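Filed under: Datasets / Procurement & Planning

# Mahawong Garment Handling Set -- Data Card and Equipment Planning Notes

**Maintainer:** Wiebke Lenz, Ostwood
**Budget contact:** Siriporn Panyasiri
**Revised:** 3 Feb 2018

## Scope

The set contains 811 episodes of two-arm garment handling. The approved plan calls for 1,000. The remaining episodes depend on the purchases listed below, and no recording dates will be set until the order is released.

## Equipment to be budgeted

- Gripper jaws, 12 pairs. Quotation requested from Gristance in January.
- Replacement cables for both arms.
- Toothed rack strip, one full length, held as a spare.
- Lidded clear bins for garment storage.

Arms are not included in this request -- they fall under the capital plan and require separate approval.

## Work cell

Each cell consists of two arms on a shared front rail, a tabletop, and an enclosure on aluminum posts. Garments include polo shirts in dark and light colors. 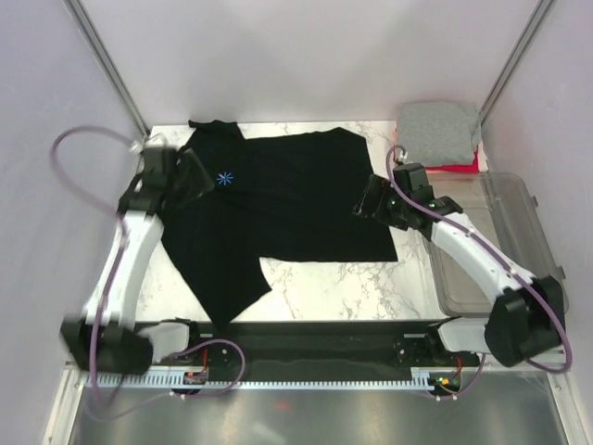
Sites planning a second cell should budget for the enclosure and the tabletop as separate lines. Leresville combined them in its first submission, and the form was returned.

## Open items

1. Yurani Agudelo to confirm delivery terms for the jaws.
2. Storage costs for raw recordings are not yet assigned to a department.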